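Foley 400

The Foley 400 is a free-flight rubber-powered model aircraft designed by Dorothy Whiteley and sold as a kit by Grincombe. It has a built-up balsa wing covered in tissue, with a span of 100 cm and an area of roughly 143 square inches per panel. The fuselage is a plain box - four longerons with cross braces - and carries the motor peg behind the trailing edge.

Teodoro Ambrosio later drew a version with 2 degrees more dihedral.

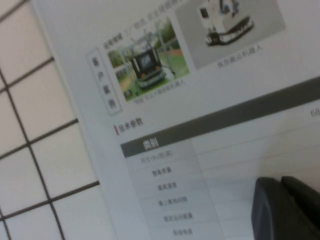 It uses the same ribs and tail, and was sold as a plan only under the name Prasden.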